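Ticket 323: Flumeo gripper kit, fingers lose small round objects
Opened by: Innes Strachan, Stadesance
Handled by: Fraser Swanson, Flumeo support
Product: Flumeo two-finger gripper kit with wrist camera, evaluation unit
Opened: 22 July 2018
Status: closed, with one open point moved to a separate request

## First message from customer

Dear support team,

We are evaluating your gripper kit for our company. We make no robots ourselves. We test toys and small household goods for shops, and we would like the robot to do the boring part, where one object is taken from the table, lifted, turned and put down again many times. The arm is a Cairns arm that we already own. Your kit is mounted on it with the adapter plate from the box.

The mounting went well and I have no complaint about the manual for this part. My problem is with the grasp. Boxes and blocks are held correctly. Objects with a round shape are often lost during the lift. The fingers close, the software writes "grasp complete", the arm goes up, and the object stays on the table or falls from a small height.

What I tried before I wrote to you:

- I raised the closing force from the default to 60, then to 80. With 80 the round objects jump out more than before.
- I made the closing speed slower. A little better, but I am not sure.
- I cleaned both fingers with a dry cloth.
- I restarted the controller and the computer, in this order and in the other order.

My evaluation period ends soon, so I would be thankful for a quick answer. I am attaching the log from the last run.

With kind regards,
Innes Strachan

## Reply 1, Fraser Swanson

Hello Innes,

Thanks for the log. I see 92 grasp attempts in it, and every one of them ends with "grasp complete", so the software is clearly not noticing the misses. Two questions before I suggest anything:

1. Which finger profile is selected under Tool > Fingers?
2. Did you run the zero routine after mounting, with nothing between the fingers?

Please put the force back to the default for now.

## Reply from customer

Dear Fraser,

1. The profile is "Flat pad, wide". I did not choose it, it was there when I opened the program the first time. Our fingers are the tapered ones with the long slot.
2. I ran the zero routine, but I must admit that I had a piece of foam between the fingers. I had put it there to protect the tips during the mounting and I forgot it. I only remembered now when I read your question.

The force is back to the default.

Should I change both things together, or one after the other? I prefer one after the other, because then I know which one was guilty. But if you say together, I do together.

Innes

## Reply 2, Fraser Swanson

One after the other is good. Zero first.

1. Remove the foam, open the fingers fully.
2. Tool > Maintenance > Zero. Keep your hands away until the status line says "idle".
3. Restart the controller. The zero value is only read at start.
4. Run your usual test and save the log.
5. Then change the profile to "Tapered, slotted" and run the same test again.

With the wrong profile, the program thinks the contact area is much longer than it is, and it places the grasp point too high above the table. For a box this makes little difference. On a ball it means you are squeezing the upper half, and the ball gets pushed down and out. More force makes that worse, which fits what you saw.

## Reply from customer

Dear Fraser,

I did all the steps. I write the results with the words from my notebook, I hope it is clear.

Test after new zero, old profile: the message "grasp complete" does not come every time now. When the fingers miss, I get "closed, no object". This is already a big improvement for us, because before I could not trust the log. But the round objects are still lost in many of the attempts.

Test after the profile change: the wooden ball and the plastic egg were held in all attempts. I let it run for over 8 hours and I was in the next room most of this time. In the morning the log had no miss for these two objects.

There is one group that is still difficult, and these are the toys with wheels. When one finger touches first, the toy rolls away from it. Sometimes it rolls until the other finger stops it, and then the grasp is good. Sometimes it turns on the table, and then the fingers close on a wrong place. The toys come from a series that our customer Brosine sells, so I cannot simply leave them out of the test.

Is there a setting for objects that can roll? I looked in the manual in chapter 3 and in the index under "wheel", "roll" and "moving", and I did not find it.

Innes

## Reply 3, Fraser Swanson

Good news on the ball and the egg. There is no setting with that name, and you are right that the manual is silent on it. What we do here in the lab:

- Switch on "Centered close" (Tool > Motion). The arm then shifts a little sideways while the fingers close, so both make contact at nearly the same moment.
- Set the approach to "from above, pause 1 s". A toy that was nudged has time to stop.
- Turn the wrist so that the fingers close across the wheels, along the direction of the axle. A wheel does not roll sideways.
- Choose the grasp point by hand in the camera view for the first run with each toy. The program likes to aim at the biggest surface, and on a toy with a large head this is usually the wrong one.

Could you send me one picture from the wrist camera with a toy between the open fingers? I would like to check the camera angle too.

## Reply from customer

Dear Fraser,

I switched on "Centered close" and the pause. I did not turn the wrist yet, because I wanted to send you the view as we have it today. I took the yellow toy with the teal wheels. It is the most difficult one for us. The head is big, round and very shiny, and the body under it is much smaller.

In the view, the tip of the right finger is touching the lower side of the head, or it is very near, and the left one still has distance to the toy. So I think the toy is not in the middle. Is this the camera angle, or did I place it badly?

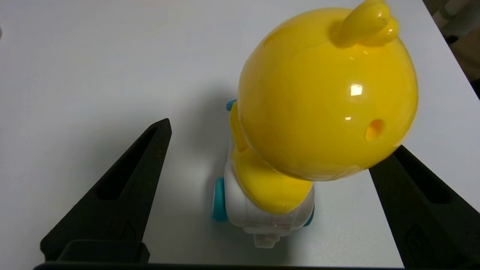 ## Reply 4, Fraser Swanson

Thank you, the view helps a lot. Both fingers come in from the lower corners at about the same angle, so I don't believe the camera is mounted wrong. The toy sits to the right of center, and that is a matter of placing, or of the position you taught the arm. Please check the taught position first.

Two more remarks:

**Grasp point.** The head is the biggest thing in the view and the program will aim at it. Pick the white base by hand, or the yellow body if the base is too low for your fingers. Keep the tips clear of the table, 3 mm is enough.

**Light.** There is a bright reflection on the head, and a weaker one next to it. The edge finder can take a reflection like this for an edge. If you can, move the lamp to the side or put some tracing paper in front of it. White toy parts on a pale table are also hard for the edge finder, so a darker mat may help. Try it only after the position is corrected, so that you keep your one-thing-at-a-time method.

## Reply from customer

Dear Fraser,

The taught position was the reason. A colleague had moved the table a little to clean behind it, and he put it back with his eyes only. I taught the position again and I put tape on the floor at the table legs.

After this I did, one by one:

- grasp point on the white base: much better, but the tips came too near to the table and I had one safety stop
- grasp point on the yellow body, with your 3 mm: no safety stop
- wrist turned as you described: the toy does not roll away anymore when one finger touches first
- gray mat on the table: the edge finder is faster, I can see it in the time stamps

I did not change the lamp. It is fixed to the ceiling and I need permission for the ladder.

I repeated the test with the other wheeled toys of the same series. One of them, a flat car, is still lost sometimes. For the flat car I accept it. It is so low that I think these fingers are not made for it.

For my evaluation report, I have to write something about the product and about the support. I will write that the gripper is good for our work, that the default profile should match the fingers in the box, and that the manual needs a page about objects with wheels. I hope this is fair.

Can you tell me if there are shorter fingers for low objects, and what they cost?

Innes

## Closing note, Fraser Swanson

It is fair, and I have passed both points on. The evaluation kits should leave here with the matching profile, and yours did not.

Short fingers exist as an accessory. I opened a separate request with our sales desk for the price, and you will get the answer by email. The mounting is the same, but you need to run the zero routine again after the change (without foam).

Summary for other support staff:

| Symptom | Cause | Fix |
|---|---|---|
| "Grasp complete" on every attempt, also on misses | Zero routine run with foam between fingers | Zero again with nothing between fingers, restart controller |
| Round objects pushed out on closing | Profile "Flat pad, wide" with tapered fingers | Profile "Tapered, slotted", force at default |
| Wheeled toy rolls or turns | Off-center position, fingers closing along rolling direction | Teach position again, turn wrist, "Centered close", pause 1 s |
| Safety stop near table | Grasp point too low | Higher grasp point, 3 mm clearance at the tips |
| Flat car lost sometimes | Object too low for these fingers | Open, see sales request for short fingers |

Ticket closed with the customer's agreement. It can be reopened by replying to any message in this thread.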